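Hafstein Retriever and Field Dog Club
Minutes of the Board Meeting, Jan 14, 2018

Present: Hanne Kirkegaard (chair), Gunnlaugur Eskildsen, Esben Bach, Þórey Sveinbjörnsson (minutes)
Absent: Halfdan Kjærgaard (sent written notes on the grounds)

The meeting was called to order at 7:05 p.m. Minutes of the previous meeting were approved with one correction: the water dummies were bought from Ivitz, not borrowed.
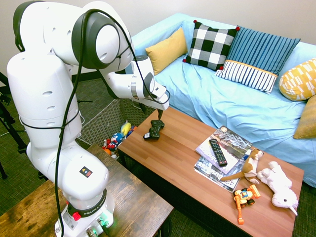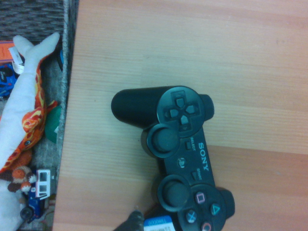

Game controller on the table, both photos.

1. Spring hunt test

The test will be held in April at the Hitora grounds. Halfdan wrote that the landowner has agreed to the same terms as last year, with parking moved to the north gate. The lower pond is fine for the junior dogs. The upper pond has a soft bank on the east side and Halfdan does not want handlers standing there.

Esben asked if the senior water blind could be run from the dam instead. Gunnlaugur said the line from the dam is too short and crosses the reeds. Left to the judges, who will walk the ground the evening before.

Entries will be capped at 14 dogs per stake. Þórey asked what happens if the junior stake fills early, as it did last spring. Agreed to keep a waiting list in order of payment. Members do not get priority over non-members.

Motion (Bach, second Eskildsen): entry fee to stay at $15 for the junior stake. Carried, all in favor.

2. Money

The balance in the club account is $1,376. The insurance renewal has not been billed yet. Hanne will call Jalance and ask whether the hunt test has to be listed separately on the policy or is covered with the training days.

Two members have not paid for this year. Þórey will write to them again.

3. Training days

Gunnlaugur reported on the fall sessions. Attendance was good until the weather turned. The steadiness class had more young dogs than expected and the group was too large for one instructor. He proposed splitting it into a first-season group and an older group, with Esben taking the first-season dogs. Esben agreed, provided he can use the flat field and not the one by the road.

There was some discussion about starter pistols. Hanne wants no shots at all in the first-season group until the third session. Gunnlaugur would start earlier, at a distance. Agreed to follow Hanne's plan this spring and look at it again in the fall.

Whistles: handlers should bring their own. The club whistles will no longer be lent out.

4. Equipment

One of the dummy launchers is not firing reliably. Esben will take it apart and report back. If it needs a new spring he may order one without asking the board.

The holding blinds need new canvas. Gunnlaugur has enough left over from his own for two of them.

5. Other business

A request came in from a member who wants to bring a pointer to the retriever training days. Agreed that the dog is welcome at the obedience part. For field work the owner should speak to Halfdan.

Þórey asked for photos of last year's test for the website. Send them to her directly.

Next meeting: to be set once the April date is confirmed with the landowner.

Adjourned at 8:40 p.m.

Þórey Sveinbjörnsson, secretary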